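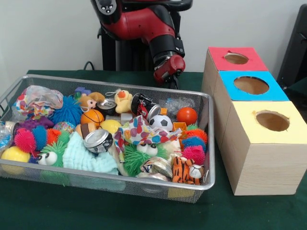
Allamis Respiratory Specimen Collection Kit

The Allamis kit is supplied by Prarent to public health departments, community clinics, schools and long-term care facilities that collect respiratory samples for laboratory testing. It is intended for use by trained staff and is not sold to individuals for home testing.

Each kit contains one flexible nasal swab, one screw-cap tube prefilled with transport medium, a leakproof specimen bag with absorbent pad, and two blank labels. The swab has a molded break point 80 mm from the tip so that the shaft fits inside the tube once the cap is closed. Kits are individually sealed. A kit with a torn or open seal should be discarded.

Ordering

Kits ship in cases of 170. Partial cases are not available. Departments that place standing orders may change the quantity or the delivery site up to the last business day of the month before shipment. Orders for several sites under one account should list each site separately, with a receiving contact and dock hours.

The earlier Neagu tube, with the white cap, is no longer made. Remaining stock may be used until the expiration date printed on the tube. Neagu and Allamis tubes use different rack sizes and should not be mixed in the same shipping box.

Storage and handling

Store unopened kits at room temperature, away from direct sunlight. Do not freeze the transport medium before use. After collection, samples should be refrigerated and sent to the receiving laboratory on the schedule that laboratory has set. Tubes must be labeled at the time of collection with the patient's full name, date of birth, and the date and time the sample was taken. Laboratories may reject tubes that carry a name only.

Compatibility

The tube fits standard automated decappers and the Geltero 121 transport rack. Laboratories that use other racks may request a sample tube before ordering. The transport medium is suitable for molecular testing. It is not suitable for rapid antigen tests, which require their own buffer.

Returns

Unopened cases may be returned within the period stated on the invoice. Contact customer service for a return number before shipping. Cases received without a number will be held until the sender is identified.

Comments (3)

clinic_supply_desk: Is the specimen bag available separately? We run out of bags long before we run out of tubes.

Prarent Customer Service: Yes. Bags are listed under Accessories and ship in the same box size.

R. in county health: Our July order came with the new caps and they are much easier to open with gloves on. The labels still smear if you use a ballpoint.

Related items
Geltero 121 Transport Rack
Specimen Bags with Absorbent Pad
Insulated Shipping Box, Small
Tube Labels, Roll

Contact Prarent | Terms of Sale | Copyright Prarent. All rights reserved. | Back to top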